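Course notes > Robot Safety > Week 6

Home | Syllabus | Notes | Labs | Contact

Faults that don't look like faults

Okay, so last time I promised you the Dolia story, and I'm going to tell it properly because half the lab questions come from it.

Dolia was our pick-and-reach cell. Reaching only, at first: the arm gets a target point, the hand goes there with the fingers open, done. It ran beautifully in simulation for most of October, and I was very pleased with myself. Then we put the same controller on the real arm and on run 27 it drove the hand straight down toward the bench at full speed. I hit the stop. The hand ended up 19 mm above the surface (I measured it afterward, with slightly shaky hands!).

Nothing was broken. No error in the log either, and I want you to write that down. The controller thought it had done a perfect job.

What went wrong was the target. Our tracking program, Ratton, lost the object for a moment and sent out its default value, all zeros. Zero is a perfectly legal position. It's the base of the robot – a terrible place to send a hand, but a legal one. So the arm went for it.

Why hadn't the simulator caught this? Two things. The simulated target never dropped out, and we'd left the bench out of the model to keep it fast, so a dive through the table cost nothing. I went back through the old sim logs and found 78 runs where the hand had gone below bench height. All marked as successes!
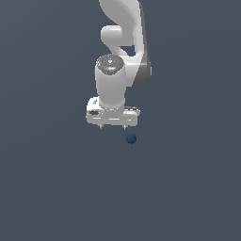

Salazar wrote back when I sent the draft of these notes around: the speed limit should have saved you even with a bad target, so why was it off? Fair point. I'd switched it off to save time between runs and forgot to turn it back on. Please put that in your fault tree as its own branch, separate from the zeros.

For the lab:

- Add a "target valid" flag and make the arm hold still when it's false.
- Put the bench back in the model.
- Drop the target on purpose, at least 6 times per session, and log what the arm does.
- Check the speed limit before every run. Out loud, with your partner.

Bring your fault trees to the next class, on paper please.

Related notes
Emergency stops and what they don't stop
Resus: restarting a cell after a stop
Default values and other traps
Reading a robot log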